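The cloth in the corner

Dariusz Makowska bought his first length of black fabric to hide a wall he disliked. The wall was magnolia, it had been magnolia when he moved in, and it caught the light from the window opposite in a way that gave him a headache by three in the afternoon. Paint was out of the question under the lease. So was drilling.

He went to Urbańczyk, the cloth shop near the tram stop, and asked for something cheap and dark. They sold him the end of a roll. He hung it that evening with stationery clips and has not painted a room since.

That was 14 years ago, in a flat he no longer lives in. He now dresses small workrooms for other people, mostly offices of one or two desks and the odd rented studio. The method has hardly changed. He likes a plain dark cloth on the wall, a pale desk in front of it, and something bright pinned or stuck on top so the corner doesn't feel like the inside of a cupboard.

Clips are the part people ask about. Makowska uses the small black binder sort and keeps a tin of 40 in his bag. He puts them along the top edge only and lets the rest of the cloth hang. If two sheets are needed, he brings them together in the corner of the room and overlaps them there, with a pair of clips close to each other to take the weight.

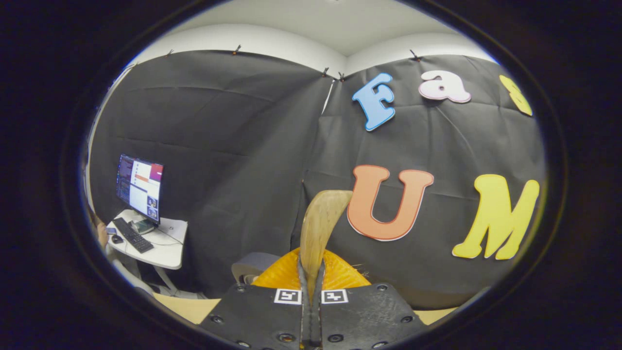
Black cloth, binder clips and foam letters around a desk corner.

He doesn't iron the fabric. Clients sometimes want it stretched flat, and he will do it if they insist, but it takes most of a morning and the folds come back within the week. Heavier cloth hangs better. Bruda do a thick cotton that he recommends to anyone with the budget, and Eretti have a lighter one that is easier to wash.

Foam letters came later. His niece left a bag of them at his house, the chunky kind in sweet-shop colours, and he tried a few against the black to see how they looked. Orange and yellow are the strongest. Pale pink and light blue are quieter but still show up well from across a room. He sets them by hand without a ruler and is happy for one to lean or for a row to drop a little at the end. A spirit level, he says, makes it look like a dentist's.

The desk should be white or near it. A black keyboard and mouse on a white top are easy to find in poor light, and the monitor can go on a short stand with the cloth behind it. Makowska is strict about cables on his own desk and has given up being strict about them on anyone else's.

There are drawbacks. Dark fabric shows every bit of fluff, and in a house with a cat it needs going over with a lint roller every few days. It also makes a small room darker, so a white ceiling helps, as does a decent lamp.

His next job is a pair of rooms above Jitosska, the bakery, where the owner wants green cloth instead of black. Makowska has ordered 11 metres. He is worried about the flour.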